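Print this page | E-mail this thread

Shop Talk > Automation at work > They want the robot to do the folding and the microwaves

tablecloth_ted
I'm at a refurb and linens outfit called Trorkberg. We clean up small appliances and we also do table sets for rental, so cloths, napkins, fake flowers, all of it. Since October we've been showing a robot how to do our jobs. You hold a gripper in your hand, or you wear the cubes on your wrists, and you do the task over and over. The target is 80 good runs a shift. I used to do maybe half that many real orders, but then real orders had a customer at the end of them.

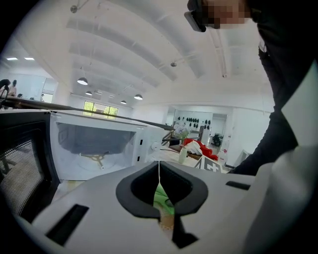 Microwave station, door open, gripper in hand.

The thing that changed most for me is the pace. You can't toss a cloth anymore, you have to pick it up like you're thinking about it. My hands got slow at home too - my kid asked why I was setting the table like a museum guard.

pallet_jill
How many runs get thrown out? We had a Durkavix setup at my old place and it was a LOT. I remember one batch of 102 where they kept 7. We still got paid, but it takes the air out of you.

tablecloth_ted
Way fewer than that here, thank goodness. Cloth is the worst though. Boxes are easy, flowers are OK, cloth never lands the same way twice. Here's somebody on the green one, cubes on both wrists:
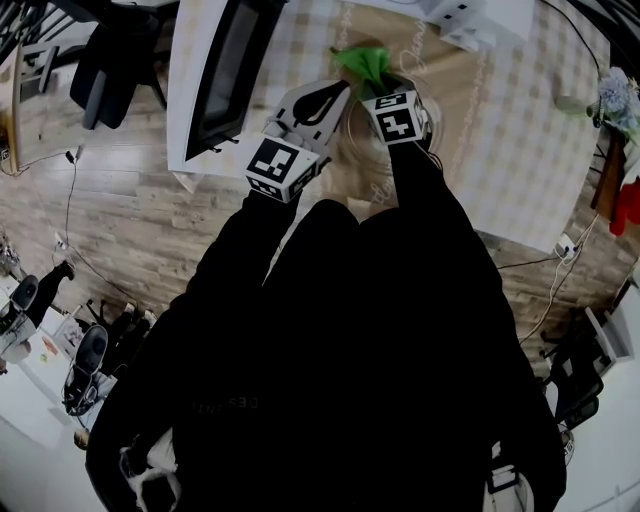 Photo: tablecloth_ted / Trorkberg floor

You see how it bunches up at the top when you pinch it? Do that all morning and tell me it's unskilled work.

oldforklift
So you're training your replacement and they've got you proud of it. Sorry, but come on. At Landov they said "it'll just help you out" and the packing line went from two shifts to one.

pallet_jill
That's a bit harsh. I got moved to checking the runs and it pays better than packing did, and my back quit hurting. Not everybody got moved, I'll give you that.

oldforklift
"Not everybody" is doing a lot of work there, Jill.

tablecloth_ted
I don't think you're wrong, forklift. I asked my lead what happens once it can fold and she said she didn't know, and I believed her. What I'd like is something in writing about retraining, and a say in the targets. 80 is fine on boxes and crazy on cloth.

night_shift_nan
Ask for a separate cloth number! We did that at Leinonen and got it in two weeks (bring your own tally, they can't argue with it). Also ask for a stool, leaning over a table that long will wreck you.

tablecloth_ted
Oh, the stool is a good one. Asking tomorrow.

Recent threads
- Wrist cubes leave marks, any tips?
- Does your break clock run during setup?
- Durkavix arm stops when the lights change
- Thread 1797: post your worst shift schedule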